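Notes from a week of teleop on the door task. We drive the simulated base with a gamepad, log every command, and train on whatever survives filtering.

1/ 620 episodes recorded since Monday. 169 dropped. Most of the drops are operator pauses longer than 20 seconds, which the policy learns as "stop in the doorway and think."

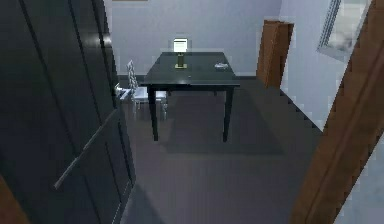

2/ Second problem is approach angle. Griet Nijs drives wide and straightens before the threshold. I cut the corner. Mixed together, our demos average out to a path through the door frame.

3/ Fix for now: one operator per room layout, operator ID kept in the log. Clipping at the frame went down. I don't have a clean number yet because the collision mesh changed on Thursday.

4/ Stick deadzone matters more than I expected. Too large and every small correction arrives as a step. We set it per gamepad now.

5/ Next is the same route in the Masmont layouts, with the replay script from Ranau. Config goes up once I've renamed the fields.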